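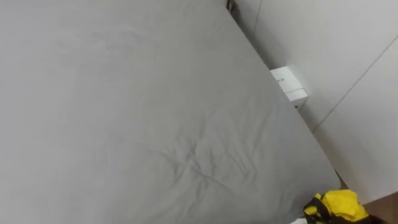

The segmentation rewrite took most of August, and I'm happy with where it landed. As you'll remember from my last note, the planner for the bed-making task kept treating every crease as something it had to fix, so it would spend ages fussing over the sheet and never get on with the job. Plain grey fabric is the hard case. There's almost no texture for the depth network to hold on to, and a cluster of wrinkles like the one toward the middle of this mattress, with thin lines branching off in several directions, used to come back as one big blob with a confidence score I wouldn't have bet lunch on. Now we get separate crease lines, each with a direction and a length, and the planner can decide which ones are worth a pull and which ones it should leave alone.

Most of the credit goes to Hanan Twal, who spent a good part of the month relabeling our sheet images. We had 1,421 of them in the Clakavine set, and a lot of the older labels were mine from the early days (sorry, Hanan!). She redrew the creases as lines instead of filled regions, and that one change did more for us than all my fiddling with the loss function. I've kept the fiddling in a branch in case I feel like being stubborn later.

The edge tracker is the other big piece. It follows the side of the mattress where the fabric curves down, and it needs to know where the bed stops and the wall begins, even when both are pale and evenly lit. It's good on long straight edges. It's still shaky in narrow gaps, especially when there's a box or some other small thing down there, and it likes to report the top of the box as part of the bed. I've put in a height check as a stopgap — it works, but it costs us 13 milliseconds per cycle and I'd like that time back.

We ran 69 offline replays through the full stack before I wrote this up. In 6 of them the planner picked a grasp point that the arm couldn't reach without leaning over the far side, so it timed out and asked for help. All of those came down to the reach map being out of date after we moved the base model over to Skokeck. I've regenerated the map and the replays are queued again, so I'll send you the new results when they're done.

On money, we're a little under for the quarter. The labeling hours ran over, but we didn't need the extra compute from Dirbridge, so the two pretty much cancel out. I would like to ask about moving what's left into a second depth sensor. Ilham Ouazzani has the quote and can walk you through it, and she's also the person to ask about the license renewal, which I keep forgetting.

Next up is getting the crease output into the Hijazi viewer so you can look at it without installing our whole mess of tools. After that I want to start on patterned sheets. I expect those to break things in fun new ways, so please pencil in a longer call for the next check-in.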